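Teaching cloth folding by hand - how many demos before you stop?

Started by kurkuvier_beg

Day four of pink cloth duty with the hand-held gripper, and I have opinions!
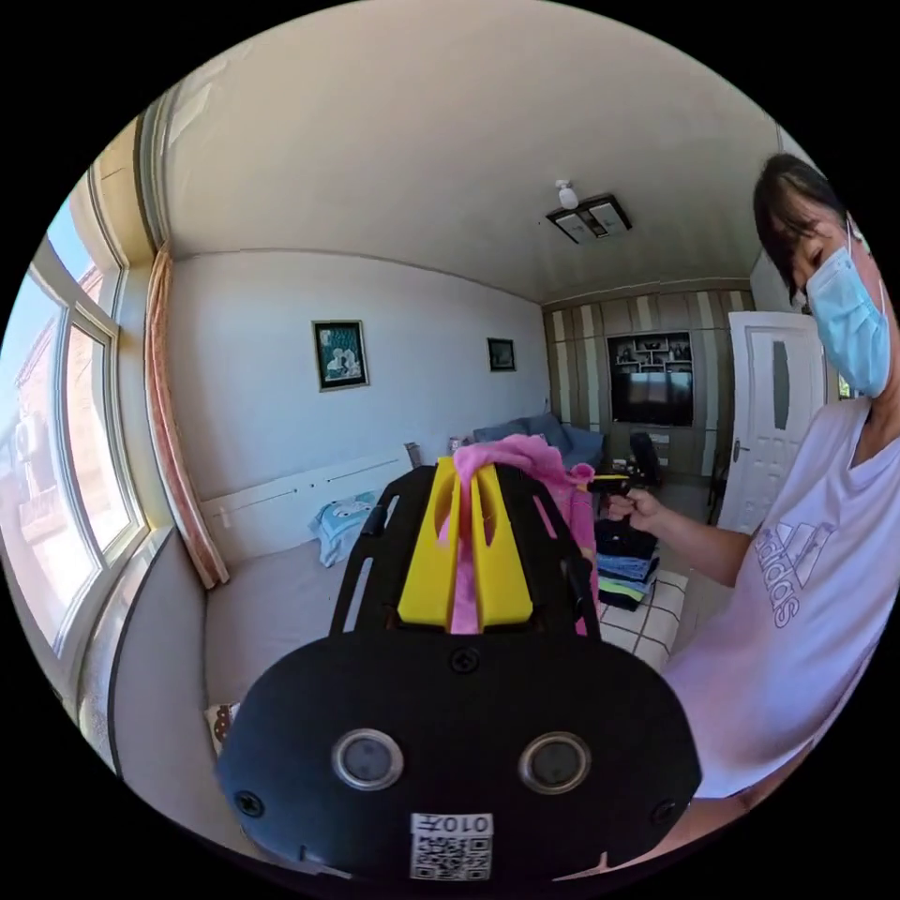 Villads Bach wondered why anyone still does this by hand when a remote-controlled arm gives you joint data for free.

kurkuvier_beg wrote:
Because I tried that first, Villads! With the leader arm I got maybe a third of the folds done in an evening and my shoulder hated me. With the gripper in my hand I just fold the thing. I'm at 991 demos now, all cloth, and I want to stop at 2,000.

TamaraK wrote:
2,000 of the same cloth? I'd stop today and go do towels. Our policy at Candholm got stuck on one fabric and went to pieces over a stiff napkin. We ended up with 3,042 demos and I'd throw out half of them.

Villads Bach wrote:
Free joint data is still free joint data. By hand you can twist your wrist in ways the arm can't copy, and then you find out at replay. Been there in October, lost up to 4 days of recordings.

kurkuvier_beg wrote:
OK, the wrist thing is fair. I do catch myself reaching over the top like a person and not like an arm. Do you run a reach check after each session or only at the end?

Villads Bach wrote:
After each one. Do it before you put the gripper down, seriously.

iker_m wrote:
Slow down at the grasp too. My early ones were so quick that the fingers close in two or three samples and the model just sort of snatches - looks hilarious, folds nothing.

TamaraK wrote:
Disagree a bit, Iker. Too slow and it learns to hover. Mine hung over a sock forever.

kurkuvier_beg wrote:
Ha, so medium speed, more fabrics, reach check every session. I'll do shirts tomorrow and post the replay numbers, good or bad.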